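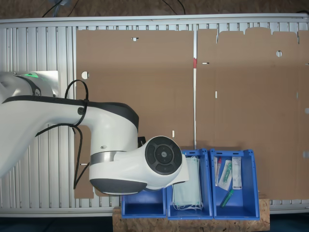 Chapter 4
From Recipe to Motion: Planning a Pick from Open Bins

By the end of this chapter you should be able to describe a pick as a sequence of states, say what each state needs from perception, and write down the conditions under which the planner must give up and ask for help. You will need the frame conventions from Chapter 2 and the joint limit tables from Chapter 3.

A kit is a short list of goods that have to end up together. The list is easy to write. One mask, one tube, one swab, one gauze pad: a clerk could type it in under a minute. The software that fills the list has far more to decide. It must choose which item to take first, find a pose for the tool, find a path to that pose which keeps the forearm and its cable clear of the neighbouring bins, and check afterwards that one item was taken and no more.

Early programs for this kind of work stored fixed positions. An operator moved the arm by hand to each bin, pressed a button, and the controller saved the joint angles. The method still works well when every part sits in a moulded tray. It fails with soft or loose goods. A mask can be folded over its neighbour, and an ear loop can catch on the one beneath. A thin tube leaning on a bin wall presents a different axis each time it is put back.

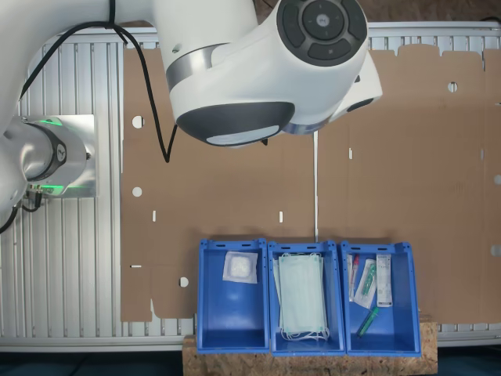
Department of Automation and Control, Taltia Technical College

The bins used in this chapter stand side by side on a board of oriented strand board, and we treat each as a separate planning problem. The cotton or gauze pad is fluffy and sealed in a translucent wrapper, so depth data from its surface may be patchy. The masks form a stack, and the planner needs only the top one. The right-hand bin is the hardest, with a red-capped tube, an item in clear packaging, an upright white package and a green item lying at an angle, all in a small space.

Our examples are written for Berari, the planning library used throughout this book. Berari separates three things that beginners often mix together: the task (what is wanted), the scene (what is known about the bins), and the motion (what the arm will do). Each lives in its own file. If you change the bins, edit the scene file and leave the other two alone.

Two settings will come up often. The approach height is the distance above the bin rim at which the tool stops before going down, and we set it to 42 mm. The planning timeout is 300 ms. A planner that has found no path in that time returns NO_PATH, and the task layer decides whether to try another grasp or another bin. Do not raise the timeout to make an error go away. Find out which constraint is blocking the search.

The state diagram in Section 4.2 follows one first drawn up by Noémi Virág for the Bandora teaching cell, with later changes by Kinga Katona, who added the separate RELEASE_CHECK state.

Before you start
Load the scene file bins_three.scn and run the checker. It should report no overlapping volumes. If it does report one, compare the rim heights in the file with your own bins.

4.1 Describing the scene

A scene file begins with the table. Every other object is placed relative to it, either directly or through a parent object.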